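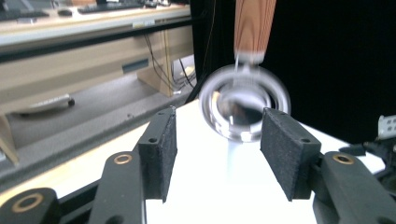
Home | Forum | Craft Corner | Members | Search

Hanging glass rings on wooden sticks

ngan_trinh
Hello all. I am making a mobile for my sister in Trustville, with thick clear glass rings, each one hanging from its own wooden stick. Between stick and ring I use a small metal connector. My problem is that the ring swings and turns at every touch, and it takes very long to be quiet again. One ring weighs 200 grams. Should I change the connector or the stick?

moser39
Change the connector. A small one lets the glass turn freely. I would use a wider loop with a piece of felt inside.

Yuxi Xiong
I do not agree with moser39. Felt becomes gray with dust, and in clear glass you see every bit of it. I have seven rings over my stairs with metal only. They move a little, and for me this is the beauty of it. With a shorter stick they hang better.

moser39
Over the stairs, fine. Over a table I would not want bare metal on glass. I had one chip on me.

ngan_trinh
It will hang over a white table, so the light below the ring is important for me. Yuxi, how long are your sticks?

Yuxi Xiong
60 cm before, now 39. Please drill the hole before you oil the wood. I did it the other way and the end did split.

ngan_trinh
Thank you both. I will cut one stick shorter and try it with felt and without felt. I write again in August.

Contact us | Copyright Furkano Forum | Back to top

This site uses cookies. By reading further you accept them.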